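The Trouble With Tasting Notes

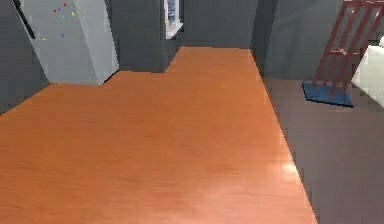
29/01/2002
By Orest Semeniuk

I have been reading whisky and brandy reviews for longer than I have been able to afford the bottles, and I trust them less every year. Take the Hillness 12, a decent malt that costs a fair bit more than it did last June. In one evening of reading I found it credited with candied quince, wet slate, saddle soap, and "the inside of an old violin case." I bought a bottle. It tastes like malt whisky with some honey in it and a bit of pepper at the end. For color, one of the notes gave it three lines, something about sunset and burnished copper, when the plain word was orange, the same orange as the long glossy slab of wood at the top of this page, streaks and all. Color is the one part of a note that anyone can check, and even there the writers can't keep it simple.

My quarrel is with the idea that more words mean more tasting. A friend of mine, Arūnas Sproģis, worked behind a bar for years and now buys spirits for a small shop. He keeps notes too. His for the Hillness says "sweet, short, sells itself." I have learned more from that than from all the violin cases put together.

The usual defense is that taste is personal. Fine. But if it is that personal, why print it? A review is supposed to help a stranger decide whether to hand over 50 dollars. If I say I get my grandmother's linen closet in a glass of brandy, I have told you about my grandmother. You still don't know whether the stuff is dry or sweet, or whether it burns.

Then there are the scores. I don't object to a number as such. I object to a number with nothing under it. Zisimach, a grape brandy I like a good deal, got an 88 from one newsletter and a 91 from another. I would love to hear either writer explain what the three points are made of. My guess is that one of them had it after dinner. I have scored bottles myself, at a club tasting, and by the sixth glass I was handing out numbers the way you tip a cab driver. The bottle I rated lowest that night was one I already had open at home and thought was very good. That should have bothered me more than it did at the time.

And look at how the bottles reach the reviewers. Last year Nukero put out a rum in a run of 3716 bottles, each one numbered by hand. I have seen six reviews of it, every one of them glowing, and four of them mention the heavy stopper. I care about the stopper when I am trying to get it out. None of the six said whether sugar had been added, and to my mouth there was plenty. Maybe I'm wrong about that. I would have liked somebody to ask.

I don't think these people are crooks. Most of them pay for at least some of what they drink, and they like it, and they want to share it. But a free sample is a friendly thing, and it is hard to be rude to a friend. So the faults get moved into soft words. "Youthful" means it's harsh. "Restrained" means it doesn't taste of much. "Challenging" I have come to dread.

What would I want instead? Tell me how strong it is and how sweet. Tell me what you paid, or that you didn't. Compare it to something I can find on an ordinary shelf. Say if you would buy a second bottle - with your own money, at the full price. I would take that last answer over roughly 4000 words on the nose and finish.

Arūnas thinks I'm being a crank, and that people read the flowery stuff for fun, the way they read about vacations they won't take. He may be right. He also tells me his customers come in with the printed scores folded in their pockets and won't look at anything under 90. The Zisimach with the 88 has been on his shelf since the summer. I have bought two of them so far and will probably go back for another on Saturday.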